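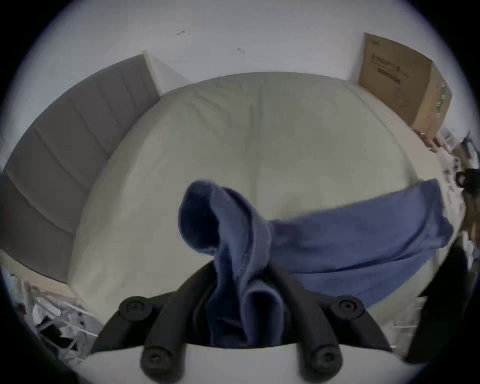 Plakow Equipment Sheets, No. 331

# Flallell hand-held gripper: finger bolts working loose

**Status:** open. Maker's fix issued, not accepted by us.
**Sold by:** Geldale
**Type:** two-finger gripper tool, hand-operated, for recording soft-goods handling (folding, bed making, sorting clothes)
**Sheet revised:** 11 February 2018

The Flallell is sold as a tool that "needs no adjustment in normal use." We have had two of them since August and both have needed adjustment. This page used to be a short listing with a link to the manual. It has grown a fault section, and anyone thinking of buying one should read that part first.

## What you get

Two dark, rounded fingers on a white base. Each finger has a bolt at its upper outer end and another lower down near the base, all with hex sockets, all easy to reach with an ordinary key. You hold the tool, squeeze, and the fingers close. The angle of the fingers follows your grip, and that is what gets logged along with the video.

The reach over a mattress is good. You can pinch up a piece of blue knit or toweling into a fat bunch and leave the rest lying flat, and the fingers don't get in the way of seeing what the cloth is doing. I mention this because the rest of the page is not going to be kind, and the basic shape of the thing is fine.

## The fault

The lower bolts back out. Under repeated squeezing the bolt turns a little in its seat, the finger gets some side play, and the tips stop meeting squarely. On hard objects you notice quickly, since the object rocks. On cloth you don't notice at all. Fabric fills the gap, the pinch still feels firm in the hand, and the angle readings drift while everything looks normal.

Shanti Gautam found it on our first unit during a run of towel folding. She had put the tool down on its side and saw that one finger sat lower than the other. With a key on it, the lower left bolt turned with almost no resistance. We had used that tool for around 40 hours.

The second unit went the same way, on the right side. I would have been happier if it had been the same bolt. One bad bolt could be blamed on one bad hole, but different sides on different units suggests the joint itself.

## Why we call it a safety matter

Geldale does not. Their support note files it under "wear and care." We disagree for these reasons:

- With enough side play the finger can slip past its opposite number and close on the web of the operator's free hand. This happened here once. It left a red mark and nothing worse, but the hand was there because the manual tells you to steady the work with it.
- A bolt that has backed out far enough can drop. On a bed, with sheets and clothes and packing paper all over the place, you will not hear it land. A steel bolt in bedding that is on its way to a washer or a child's room is a bad thing to have lost.
- Readings taken with a loose finger are wrong in a way the software does not flag. If those readings are later used to set how far a powered gripper closes, the error is handed to a machine with a good deal more force than a person's fingers.

The last point is the one I would press. The tool is sold on the promise that what the hand did is what the log says.

## What Geldale says

Benedikt Moser in Geldale's service department answered our report within a few days, and he was polite about it. His position, as I understand it from the letters:

The bolts are tightened at the factory to the right figure. Some settling is expected. Users who squeeze past the soft stop put a side load on the joint that it was not designed for. The cure is a drop of medium threadlocker on each bolt, and new units will ship with it already applied.

I asked what the right figure was. It isn't in the manual, and he has not yet sent it. I also asked how a user is meant to know where the soft stop is when the fingers are full of fabric. A thick bunch of cloth reaches firm resistance well before the stop does, and then gives. The reply to that was a second copy of the threadlocker note.

## Does the threadlocker work?

Maybe. We treated one unit and left the other alone. The treated unit has stayed tight so far, but it has also had less use, so I won't claim much for it. Threadlocker holds a bolt against turning. It does nothing for a seat that is wearing, and when we took the untreated unit apart there was a polished ring under the bolt head that I did not like the look of.

Gautam thinks a spring washer would do more good. I think she is probably right, although there isn't much depth left on the thread to fit one. Kandpal, who sell a similar tool at a higher price, use a shoulder bolt and a locking nut at the same joint. We have only handled theirs at a counter, so this is no recommendation.

## If you already own one

1. Put a paint mark across each bolt head and onto the finger beside it. Check the marks at the start of every session. A broken line means stop.
2. With the fingers open, try to rock each one sideways. There should be no play you can feel.
3. Close the fingers on a thin card and pull the card out. It should drag evenly across the tips.
4. Keep your free hand well to the side when gathering thick cloth, whatever the manual says. Hold the far end of the fabric instead.
5. After work on a bed, look at all of the bolts before you strip it or remake it.
6. If you find a loose one, treat the readings back to your last good check as doubtful. We threw ours out - a whole box of towel folds - and I would do it again.

Do not simply tighten until it feels right. The base is plastic, and too much force on the lower bolts will pinch the joint and make the finger stiff, which gives you a different set of bad readings.

## Buying advice

We would not buy a third at present. If you need one now, ask Geldale for the tightening figure in writing and ask whether your unit comes from the treated batch. The label on the carton won't tell you, and the part number hasn't changed.

Owners with loose bolts, or with a good many hours and no loose bolts, are asked to write in with the hours of use and what was being handled. The second kind of letter is as useful to us as the first. We have had very few of either, and Geldale's statement that reports are "rare" may only mean that most people have not tried the key.

Related sheets: *Hex keys for small tools*; *Threadlocker on plastic housings*; *Kandpal gripper, first look*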